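Bikville bench notebook
April, refurb bench, afternoon session

Continuing with the Dell tower from the Nusel batch. It came in with the others from the office clear-out and was put on the shelf with a sticky note that said "random restarts, sometimes beeps." No other history. Side panel was already off when I took it down, screws taped inside a paper cup. Counted as unit 15 on the intake sheet.

Goal for the session was to decide whether it goes in the "good" pile, gets stripped for parts, or goes back on the shelf for another day. Same three piles as always. The Sosholm order wants machines that can run all day without anyone touching them, so restarts are a no.

14:10. Unplugged, held the power button in to drain it, laid the case on its side on the ribbed table. Checked the ground strap with the meter before putting it on. The old strap reads open if you bend it near the snap, so I threw it out and took the spare from the drawer. Please don't fish the old one out of the trash again.

14:20. First pass by eye with the flashlight. Dust was heavy on the front intake and in the power supply grille, light everywhere else. No swollen capacitors that I could find. No burn smell. One of the SATA cables had a kink in it close to the drive end. I bent it straight and the jacket looks OK, but I wrote it down as a suspect anyway.

Blew out the dust by the back door with the small blower on low. Held the fan blades still with a plastic stick. Brushed the intake afterward because the blower never gets the felt-like stuff off the mesh.

14:45. Memory. Pulled all the modules and laid them on the foam in slot order. Contacts on one of them were dull and had a line of grime across them. Cleaned with alcohol and a lint-free wipe, let it dry, wiped again. Cleaned the others the same way so they all match. Blew out the slots before putting anything back. One latch was stiff and needed a push from the side to seat properly. My guess is that this module was never all the way down, which would fit with the beeps.

15:05. Coin cell. Measured low with the meter, low enough that I would swap it whatever else is going on. Put in a new one from the Šimkus pack. Clock will need setting. Old cell went in the battery jar with tape over both faces. 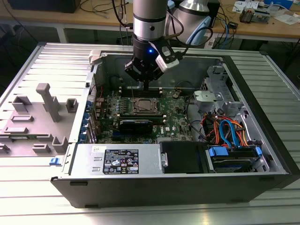
Dell tower on its side with the cover off. Memory slots under the gripper finger, graphics card below the CPU socket, power supply along the bottom.

Looked over the drive area next. The blue latches on the drive tray both work and neither is cracked, better than the last few from this batch, where the plastic had gone brittle and snapped as soon as I squeezed it. The hard drive slides out without a fight. I left the colored wires looped the way they were. They are not pretty but they clear everything, and when I tried to tidy the same bundle on an earlier unit I ended up pulling a connector half out and losing most of an hour to it.

Graphics card: out, contacts cleaned, back in. The slot clips on the back edge take more force than they look like they should. Press straight down on the clip and don't pry at it with a screwdriver. There is a scratch on my other bench machine from exactly that.

Left the CPU and its socket alone. No reason to touch them until the easy stuff is ruled out.

15:40. Power supply. Checked the voltages with the tester, nothing outside the range printed on the tester's card. Fan spins free by hand. It has a slight tick when it starts up cold. Not enough to fail it, but if this one goes out to Sosholm I would rather put in a supply from the parts shelf. We have 4 that match.

15:55. First power-on after reassembly. No beeps. Went into setup, clock had reset as expected, set the time, saw all the memory listed. Saved and restarted. Came back up clean. Restarted it several more times by hand with no trouble.

16:10. Started the memory test. Left it running and worked on the label printer, which has been feeding crooked. (Roller was dirty. Fixed for now.)

17:00. Memory test finished one full pass, no errors. Started the drive check. The drive reports a lot of hours but no bad sectors yet. Transfer speed dropped off toward the end of the drive and then recovered, and I don't know what to make of that. Could be the kinked cable. Swapped the cable for a new one and started the check over.

17:50. Drive check at 70 percent, no dropouts so far with the new cable. Leaving it on overnight with the sticker on the front that says DO NOT TURN OFF. Old cable cut in half and thrown out so that it doesn't get back into the drawer.

State of the unit at end of session:

Memory cleaned and reseated, one pass clean
Coin cell replaced
SATA cable to the drive replaced
Graphics card reseated
Power supply OK, ticks on cold start
Drive check still running
Side panel off, screws in the paper cup on top of the monitor

Still to do:

Read the drive result in the morning before anything else
Long test with the panel on, to see what the temperature does with normal airflow
Decide on the power supply
Wipe the drive, log the serial on the sheet
Clean the outside of the case, there is old label glue on the top

Supplies used: one coin cell, one SATA cable, wipes, a little alcohol. We are low on wipes. The last box was 2,000 and it went faster than I thought it would, partly from people using them on the table. Use the blue shop towels for the table. Alcohol bottle is a third full, there is another one in the cabinet under the sink.

Note on the intake sheets: the Nusel units were logged with the sticky note text only, and half of the notes have fallen off. If you take one down from that shelf and the note is still on it, copy what it says onto the sheet right away. I found two notes on the floor behind the shelf and can't match them to anything. One says "no video" and the other says "ask about fan." Both are pinned to the board over the bench.

Next unit after this one is the one with the broken front USB port. Parts for it are in the tray marked with green tape.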